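Subject: Re: [estgate-list] July patch, Badis, and the cup rules

Quick one as I'm on my lunch and have to be back by half one. Replying to everything in one go, sorry if I've missed yours.

Patch is live on PC and console. Took ages to download here, then wanted a restart, then forgot all my button settings. Check yours before you queue. I lost a whole match thinking I'd been outplayed when my throw was mapped to nothing.

Main things, from an evening of playing and no more than that:

- Badis has lost the second hit on the standing heavy. First hit still links into the low sweep but only up close
- Marquez gets his parry back. Slower to start than in the beta, and if you miss it you eat a full combo
- wall bounces limited to one per combo, for everybody
- ranked now starts you at 2,000 points and you drop from there, instead of climbing from zero. Don't like it. Feels like being told off

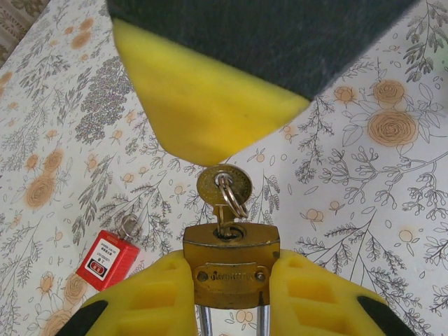 Ataberk Bozkurt wrote:

> Are we sure the Badis change was meant? I've been through the notes twice
> and Hakden only mention "adjusted recovery on heavy attacks", nothing
> about a hit going missing. I main her and the whole corner game is gone
> for me. Can still get people there, can't do anything with them once I
> have. If it's a bug I'll wait. If it's on purpose I want to learn
> somebody else before the cup, and I'd need to know fairly soon.
>
> Also, are we playing the cup on the new version or the old one? And is
> it still best of three?

On the first bit, no idea. I looked at it in training mode with the frame display on and the second hit simply isn't there, no active frames at all, she just holds her arm out. Looks like a bug to me, if you were nerfing it you'd cut the damage or make it unsafe. But the beta had plenty of odd stuff in it that stayed in, so who knows. I've sent a report through the in-game form. Would help if a few more of you did the same. Put your platform in, they ask for it anyway and won't look at it otherwise.

In the meantime, Ataberk, try crouching medium into the rising kick. Not the same damage but it carries them to the wall and you still have your one bounce. Timing is tight. I get it perhaps one go in three and I'm not a Badis player, you'll be better at it. The old overhead mixup still works as well, people have forgotten to block it becuase everyone was just doing heavy heavy sweep.

Marquez I think is now very good. Maybe too good. The parry beats every jump-in I tried and he builds meter off it even when the other person's attack was a light. Only weakness I can find is that he can't do much about a throw, so walk up and throw him. Dull but it works.
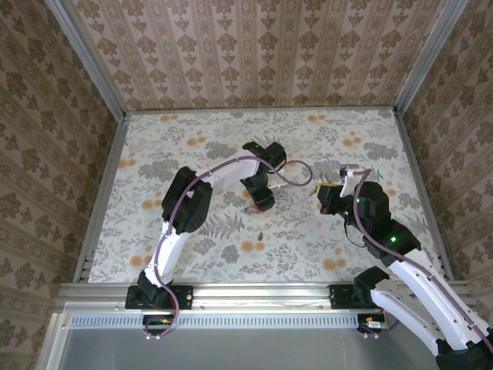

Someone in the Estgate lobby last night reckoned the parry window depends on which stage you're on, wider on the docks and narrower on the rooftop. Can't see how it would. More likely the rooftop is just running badly. Game is meant to hold 60 and on my machine the rooftop doesn't when the rain starts, and if you're dropping frames then of course your parries go. Turn the weather off under graphics, it's in the second menu, called "Ambient". Doesn't touch anybody else's picture, only yours.

Also a few asked about the netcode. Better I think. Had two matches against someone with a horrible connection and they were playable, bit of teleporting but inputs came out. Then one against a friend three streets away which was like wading through soup, so. Use a cable if you've got one.

Story mode still hasn't been fixed, chapter four crashes after the bridge fight. Skip the cutscene and it goes through ok. You do miss the bit with Marquez's brother but it's not a great scene.

Training mode has a new thing where you can record the dummy and have it pick from several actions at random. Well worth using for anyone who struggles on wake-up. Set it to throw, jab and nothing, and do twenty minutes of it. I've been doing it while the tea's on. 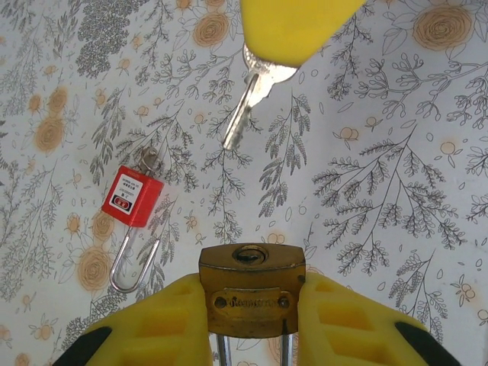 ## Cup rules

As they stand, shout if you object:

1. New version, whatever patch is live on the night. We can't all roll back, console people can't do it at all
2. 16 places, single elimination. If more than that want in I'll run a qualifier the night before
3. Best of three up to the semis, then best of five. So yes Ataberk, mostly still three
4. Loser can change character, winner can't. Either can change stage if both agree
5. Rooftop is out unless both players want it
6. Pausing mid-round costs you the round. Pad dying counts as pausing, sorry, charge it
7. If you're not in the lobby 20 minutes after your slot the other person goes through

Start at 7pm. I'll post the bracket to the list an hour before, and the lobby password with it, so don't ask me for it early.

Names to me by reply please, off list if you can, with the name you use in game as well as your real one. Last time I had two people down as one person and one person down twice.

No seeding. I did think about useing ranked points for it but with everyone reset it'd be meaningless.

Right, got to go. Will look at the Badis thing again tonight and post if Hakden reply.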